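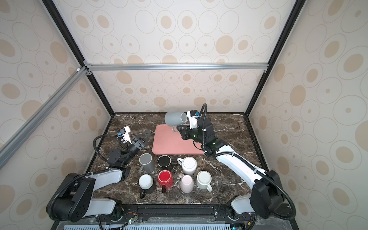
Golto de bancada, dois braços, com a caneca cinza suspensa acima da bandeja.

Golto: estação de dois braços para bancada
Vendida e instalada pela Hudura. Sob encomenda.
Ficha revista em 17 de junho de 2022

Todo mundo que liga para a loja pergunta a mesma coisa: "mas ele já arruma a cozinha?" Não, ainda não arruma a cozinha. Mexe com caneca, mexe com bandeja, e conforme o dia mexe bem! Eu vendo equipamento de bancada faz tempo e prefiro contar logo até onde a máquina vai, porque devolver um conjunto desses dá um trabalho danado (dois braços, trilho, fonte, aquele monte de cabo).

O que vem no conjunto, então. Dois braços articulados de 6 eixos, cada um com garra paralela de dois dedos, o trilho preto que vai na beirada da frente da mesa e a eletrônica de controle. O alcance de cada braço é de uns 70 centímetros, contados do centro da base, e isso dá e sobra para uma mesa pequena. A bandeja e as canecas não vão junto, já me perguntaram por e-mail mais de uma vez. O tampo de mármore também não.

Carga máxima por braço: 3 kg com o cotovelo dobrado. Esticado cai bastante, e aí eu peço para o cliente me dizer o que quer levantar antes de fechar o pedido. Uma caneca vazia não é nada para ele. Panela de ferro, esquece.

Sobre a tarefa das canecas: eu uso essa como prova para tudo. Parece bobagem, né, tirar caneca da mesa e colocar na bandeja, criança faz isso. Só que caneca tem alça, a alça aponta para onde quer, a louça é lisa, e a distância entre pegar firme e derrubar é de milímetros. Caneca em pé, com espaço em volta, é o caso fácil. Caneca deitada é outra conversa, que o dedo precisa descer rente ao tampo e fechar por baixo da parte mais larga, e se encostar torto ela rola.

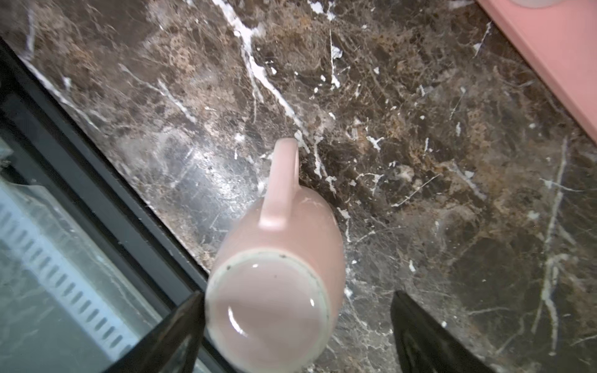
Catálogo Hudura, pág. 5

Pegar pelo lado do fundo costuma funcionar melhor do que ir direto na alça. Alça grossa até dá, mas a caneca fica balançando na ponta da garra e depois não assenta direito. Pelo corpo, perto do fundo, os dedos abraçam e pronto. Quem programa o próprio movimento pode testar os dois jeitos, eu testei e fiquei com o corpo.

Pedra polida também atrapalha um pouco. Reflete luz, tem veio claro que parece borda de objeto, e câmera barata se confunde com isso. Se a sua mesa for assim, espalhe a luz e fuja de lâmpada forte apontada para baixo. Madeira fosca é um sossego em comparação.

Dedos: a garra sai com os dedos padrão, e tem a ponta Arnaud como opcional, de borracha macia, que eu recomendo para quem vai trabalhar com louça esmaltada ou vidro. Troca com dois parafusos por dedo. Guardem os parafusos originais, por favor, o passo é diferente e eu não tenho estoque de reposição avulsa!

Agora a parte que me perguntam de verdade, se compensa pôr isso em casa ou na loja. Em casa eu digo que não, sem rodeio. Ninguém precisa de um trilho parafusado na mesa para juntar meia dúzia de canecas, e a mesma pessoa que liga o equipamento teria terminado antes com as mãos. Em oficina, laboratório, escola técnica, aí muda, porque o que interessa é a tarefa repetida, mudada um pouquinho a cada vez, e nisso o Golto não reclama. Pode espalhar tudo e recomeçar o quanto quiser.

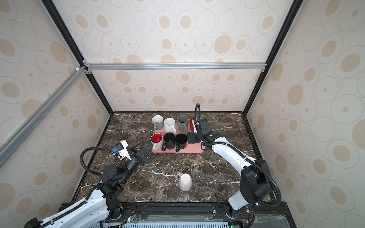

Bandeja carregada ao fundo, caneca rosa deitada no mármore.

Bandeja cheia é onde a coisa aperta. Para as primeiras peças tem lugar de sobra, você larga mais ou menos onde quiser. Depois o punho começa a ficar grande demais para o espaço entre uma caneca e outra, e o braço tem que entrar por cima, meio de lado, sem esbarrar na vizinha. Aqui na Hudura a gente calcula a bandeja com folga e mesmo assim às vezes refaz. Meu conselho é começar com poucas peças e ir somando.

Cabos: o conduíte corrugado faz uma curva alta por cima do punho. Não prendam mais curto que isso, mesmo que fique feio. Com o cabo curto o punho perde giro e a garra não consegue deitar de lado, e tive cliente achando que era defeito do motor.

Passar peça de um braço para o outro

Muita gente compra dois braços pensando nisso e depois usa cada um no seu canto. Dá para fazer a passagem, sim, com paciência. 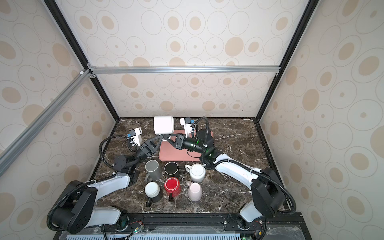
O segredo é ir devagar na hora em que as duas garras estão perto. Uma fecha, espera, e só então a outra abre, com uma pausa curta entre os dois comandos (no software Trosico é o campo "espera", na aba de garras, e vem zerado de fábrica, vai entender). Com zero eu já vi peça voar. Ponham um pano grosso na mesa nos primeiros dias, ou treinem com caneca de plástico até pegar o jeito.

Garantia de 3 anos nos braços e de 6 meses nas garras. Pontas Arnaud não têm garantia, são peça de desgaste.

Prazo: os pedidos de agora saem em agosto. A montagem leva uma manhã se a mesa já estiver nivelada e furada. Se não estiver, mandem as medidas do tampo com a espessura, que eu envio o gabarito do trilho antes. Pedra a gente não fura, tem que chamar marmoraria.

Conteúdo da caixa: braços (2), garras (2), trilho, fonte, placas de controle, jogo de cabos, chaves.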